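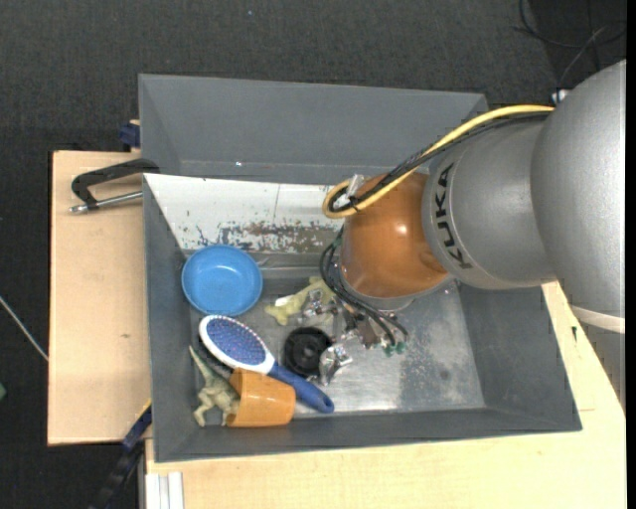
Gray rectangular bins, front one holding household items and toys.

Gravircombe Bin Rack, Open Front

Freestanding steel rack for rectangular storage bins. Suited to garages, laundry rooms, school supply closets and stockrooms. Sold without bins.

Load ratings
Each runner pair is rated for 35 lb with the load spread evenly over the bin floor. The full rack is rated for 200 lb on level ground. Ratings apply only when the rear cross brace is fitted. Do not add the top panel to the runner rating - it is a cover, and it is not a working shelf.

Choosing bins
The runners support a bin by its rim. Bins with a flat, continuous rim slide best. Bins with molded handles that drop below the rim may catch on the runner ends, so check the clearance under the handle before ordering. Tapered bins fit if the rim width matches the runner spacing. Soft-sided bins and fabric cubes are not suitable.

Measure across the outside of the rim at its widest point. Do not use the size printed on the bin label, as many makers list the inside width.

Frame and finish
Uprights are square steel tube with a baked powder coat. Runners are folded steel sheet with rolled edges. Feet are threaded and can be set from above with the hex key in the hardware bag. Scratches that reach bare metal should be touched up before the rack is used in a damp room.

Assembly
Lay both side frames flat and attach the lower runners first. Leave all bolts finger tight until the cross brace is in place, then square the frame and tighten from the bottom up. Two people are needed to stand the rack upright. Anchor it to a wall stud with the strap supplied. Wall screws are included for wood studs only.

Loading
Put the heaviest bins on the lowest runners. Pull out one bin at a time. The runners have a stop at the back but none at the front.

Options
Bidar caster kit - replaces the leveling feet. Lowers the full rack rating; see the sheet packed with the kit.
Jatoi label holders - clip to the front upright, card inserts included.

Warranty
Two years on frame and runners. Finish wear is excluded.

Supply
Made for Privirwood. The next production run ships in July. For replacement runners or hardware bags, write to Amna Gilani, parts desk, and quote the batch code stamped inside the left upright.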